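# Leave the Walls Alone for a Year

August 25, 2023

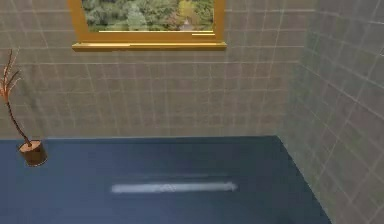
*Gray tile, a dark blue floor and one gold frame, in a computer rendering.*

I have a friend who moved into a new apartment in January and had every wall painted, papered or hung with something before she'd found the box with the forks in it. She's very happy. I'm telling you that up front so you know I'm aware it can be done. I still think it's a mistake, and I'm going to spend this whole post trying to talk you out of it.

My position is that you should live in a place for a full year before you decorate it. A year! People make a face when I say this at dinner. They think I mean mattress on the floor, bare bulb, coffee out of a measuring cup. I don't. Buy a couch, buy curtains if the neighbors can see in, get yourself a decent lamp. I mean the stuff you do to make the place look like you've arrived. The accent wall, the big print over the couch, the tile you saw in a hotel in Grostlow and haven't been able to shut up about.

I came to this the expensive way. When we bought the house on Istidholm Road I had a plan. I had a folder. I'd been saving pictures for years, and the second we had keys I was at the paint counter with 9 sample pots and a level of confidence I have never felt before or since. The front room was going to be a deep, moody green. I painted it the first weekend and it looked wonderful, because it was a bright afternoon and I was standing in it with a beer.

Then came winter. That room faces north and there's a big maple out front that I'd thought of as a plus. By three in the afternoon the moody green was just moody. We stopped going in there. We'd eat in the kitchen and sit in the kitchen and watch things on a laptop in the kitchen, and the front room with the nice couch in it became the place where we kept the mail. It took me until the following spring to admit it was the paint, and then it took three coats to cover.

So that was the paint. The wallpaper was worse. I spent $890 on paper for the upstairs hall, which for us was a lot of money, and it was a gorgeous pattern with these big looping leaves. I still like it. I like it on the roll, anyway, and I have one left if anybody wants it. What I hadn't noticed in my first month is that the hall is where everything in our house happens. Laundry goes through there, the dog goes through there, kids go through there with one hand dragging along the wall for reasons I can't explain. You want something up there you can wipe. I'd have figured that out by summer if I'd waited.

The thing I keep coming back to is how little you know about a place in the beginning. You know where the outlets are (sort of). You don't know which chair you'll end up in. You don't know that the sun comes straight through the bathroom window in the morning and hits the mirror so hard you have to shave with one eye shut. You haven't heard the upstairs radiator. You haven't had a party yet and watched where people stand, and people never stand where you planned for them to stand — they stand in front of the fridge.

I know the arguments against me, I've heard them all. The first is that you'll never get around to it. You'll get used to the beige and in ten years it'll still be beige. Okay, maybe! I've got cousins like that. But if you can live happily with beige for ten years, I'd say you've learned something useful about yourself and saved a pile of money. The stuff that really bugs you won't let you forget it. I had a light fixture in the dining room that I hated every single night, and I didn't need a reminder to deal with it.

The second is that it's easier to do the messy work before the furniture goes in. This one's fair. If the floors need sanding, sand them. If the wiring is scary, please, call somebody. I'm talking about taste, and taste can wait. You can paint around a couch. I've done it, you shove everything in the middle and throw a sheet over it, and it costs you one annoying weekend.

The third one I have more sympathy for, and it's that bare walls make people sad. A move is hard. You've left somewhere, maybe somewhere you loved, and you're lying in a strange bedroom listening to a strange fridge, and you want the place to feel like it's yours. I get that. I really do. But what helped me was never a decorated room. It was the first time I burned something in the oven, and knowing which stair creaked.

Now, if you absolutely have to put something up, put up one thing. One. Something you already own and already love, hung on whatever nail the last people left behind. My grandmother had a print in a huge gaudy frame that went with her to every apartment she ever rented, and it was always the first thing out of the truck. It didn't go with anything. She'd hang it, make a sandwich, and that was the decorating done until she felt like doing more.

I also think we're in too much of a hurry because we see so many finished rooms. I must look at 40 of them a day on my phone, before breakfast, and every one is complete down to the bowl of lemons. Who is eating those lemons? My street has 23 houses on it and I've been inside most of them, and I can't think of one that looks finished. The one I like best has a hallway with a big square of patching plaster that's been waiting for paint as long as I've known them. It's a great house. You walk in and somebody hands you a plate.

We've been here a good while now and the front room is a warm sort of off-white, and we use it all the time. I moved the couch to the other side so it gets what light there is. I only knew to do that from a long winter of walking past the door and seeing where the sun landed, for the forty minutes or so it bothered to show up. The upstairs hall is plain washable paint, pretty scuffed. I'm thinking of doing something with the landing next, but I've only been thinking about it since last fall, so there's no rush.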